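# Kaltis and Bodnár finally show us the shoe

After months of blurry teasers and one very cheeky sock giveaway, Kaltis and the knitwear label Bodnár have pulled the cover off their first sneaker together. It's called the Nevitell, it lands in November, and I'm already working out what I can sell to pay for it.

The pairing sounded odd when it was first floated. Kaltis makes chunky court shoes with thick rubber and a lot of stitching, the sort of thing you saw on every second kid at the tram stop last winter. Bodnár makes jumpers. Beautiful jumpers, mind you, with those slightly wonky cable patterns and colours that look like they've been left on a sunny windowsill for a few years. Somehow the two have met in the middle, and the result is a low-cut shoe with a ribbed wool-blend collar, a suede toe and a sole that's noticeably slimmer than anything Kaltis has put out before.

There are four colourways in the first release: oat, moss, a dusty plum and a grey the brands are calling Harbour. The plum is the one everybody will be fighting over (me included), but don't sleep on the moss. It comes with cream laces and a tiny rust-coloured tab on the heel, and it'll look brilliant with beat-up denim. Each pair also comes with a spare set of laces knitted in the same yarn as the collar – a lovely touch, even if I'd be too scared to wear them in the rain.

Sizing is the other good news. Kaltis shoes have always run narrow, and plenty of people with wider feet gave up on them years ago. The Nevitell is built on a new, roomier shape and will be offered in half sizes right through the range, with no split between men's and women's. If you're normally between sizes, the brand suggests going down, as the collar has a fair bit of give once you've worn it for a week or so.

Now for the painful bit. The shoes are priced at $215, a good step up from the usual Kaltis court shoe, and there'll be 144 pairs of each colour in the first run. That's tiny! A second, bigger batch is planned for autumn, though only the oat and grey are confirmed for it so far.

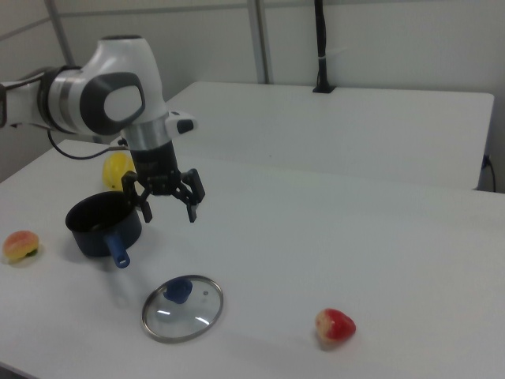 The first pairs go on sale at 5 pm through the Kaltis website, with the same colours in store at Jendiren the next morning. Jendiren will be running its usual draw, so there's no point camping on the footpath. You put your name and size down at the counter any time in the week before, and they'll text you if you've been picked. Winners get two days to come in and pay before the pair goes to someone else.

Bodnár is also making a matching beanie and a crew-neck jumper in the plum and moss, both sold separately. The jumper has the same rib as the shoe collar at the cuffs and hem, so you can go the full matching outfit if you're brave enough. I saw the samples on a rack next to the shoes and the whole lot together looked fantastic – cosy and a bit scruffy, like something you'd pinch from an older cousin.

No word yet on whether the partnership will carry on past this season. Kaltis is only saying that the two design teams have "more on the table", and there was a very interesting high-top shape in the background of last week's teaser clip. A knitted high-top in that Harbour grey? Yes please.

Prices for the beanie and jumper will be posted closer to the release.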